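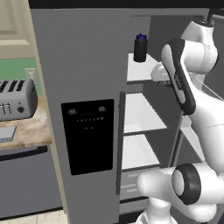

Side-by-side refrigerator, right side open

Plorkow List > Archive > Kitchen and Pantry > May

Prev | Next | Thread | Reply

Re: Sourdough starter in the cold

On the Plorkow list a member in Grenemen wrote:
> I'm away for 9 days. Can I leave my starter in the fridge
> without feeding it? It's the Carrilho rye, 100 grams.

Yes. Feed it the evening before you go, give it an hour on the counter, then put it on a low shelf with the lid loose. I have left mine longer than that — it came back after two feedings.

Expect some gray liquid on top. Stir it in or pour it off. Pink or orange streaks mean throw it out.

I'm at 535 feet here in Hernavgate and mine rises slowly all spring, so don't go by my times.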